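About Pluseo

Workplace automation, mostly the dull jobs. Offices, clinics, the odd warehouse. 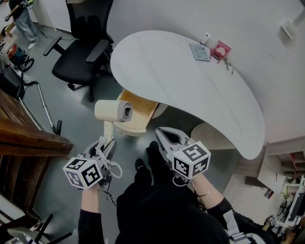
We started out doing floor plans for a cleaning contractor, Murín, and kept getting asked the same thing: what can a machine take off our people's hands? Picking up, mostly. Bending. A paper roll down near the floor by the base of a table is no drama once, but do it all shift and your back knows. So we work with hand-held grippers, on the job, in ordinary rooms with office chairs and vacuum hoses on the floor. No tidy lab. People who do the work show us how it's done, and they get paid for that time at there normal rate.

What changes for staff? Less stooping. More checking and sorting out the odd stuff. Some rosters shift, and we say so up front. At Endeo, 18 cleaners sat in on the planning from day one, had plenty to say, and we redid half of it. Fair enough too.

Training is on paid hours. Always. Questions go to a person, not a form.

Our second site, Bundodier, opened in November. Still sorting the kitchen and the labelling of pretty much evrything. Drop in if you're nearby, ring the bell twice.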